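4. Setting up a walk

A walk is the list of stops a visitor follows on the Kotura handset. You need at least two stops before a walk can be saved. The examples in this section use the Grivport harbour walk, which comes loaded on every new base unit.

4.1 Adding a stop

1. Place the handset in the base unit and wait for the green light.
2. On the base unit, press Walks, then New stop.
3. Type a title. Titles can be up to 30 characters long, including spaces.
4. Choose the kind of stop: Building, Monument, Person or Story.
5. Press Save. The stop is given the next free number.

Note: Stop numbers run from 2 to 199. Number 1 is kept for the welcome message and cannot be changed.

Use Story for anything that rests on local tradition, such as a ghost or a smugglers' tunnel. The handset then plays a short chime before the recording, so that visitors can tell a tale from a documented event.
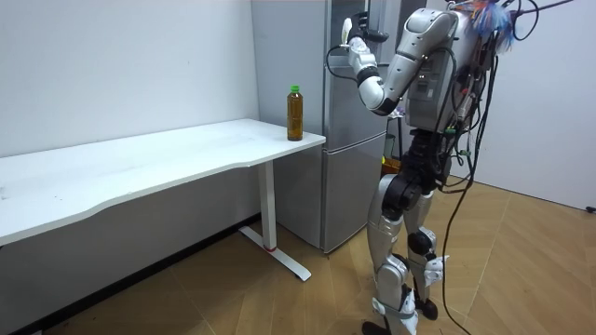
4.2 Recording the commentary

1. Select the stop and press Record.
2. Hold the handset a hand's width from your mouth and speak at your normal pace.
3. Press Record again to finish.
4. Press Play to check the recording. To replace it, go back to step 1.

Caution: A new recording overwrites the old one at once. If you want to keep the earlier version, copy it to a memory card first (see 4.4).

Leave a short silence at the start of each recording - the first word is often lost without it. If two people are reading, record them as separate parts and join them with Add part. The Grivport walk was done this way, with Debora Gatti reading the main text and Kjell Brekke the letters.

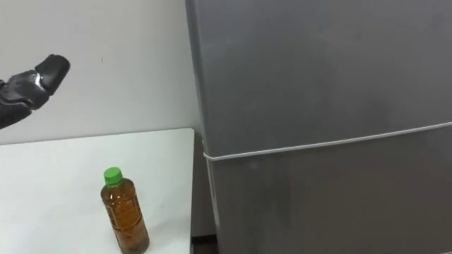 Page 10

4.3 Adding credits and sources

1. Select the stop and press Details.
2. Under Reader, type the name as it should appear on the screen, for example Corina Pîrvu.
3. Under Source, give the book, archive or person the account came from.
4. Press Save.

Note: Accented letters are under the Alt key. Hold the key down to see the full set.

The Source field can be left blank for Story stops. For all other kinds the base unit will ask for it each time you save.

4.4 Copying a walk to a memory card

1. Put the card in the slot on the left of the base unit, label side up.
2. Press Walks, choose the walk, then press Copy.
3. Wait until Done is shown before taking out the card.

Caution: Do not lift the handset from the base unit while copying. The copy will stop and the card may need to be formatted again.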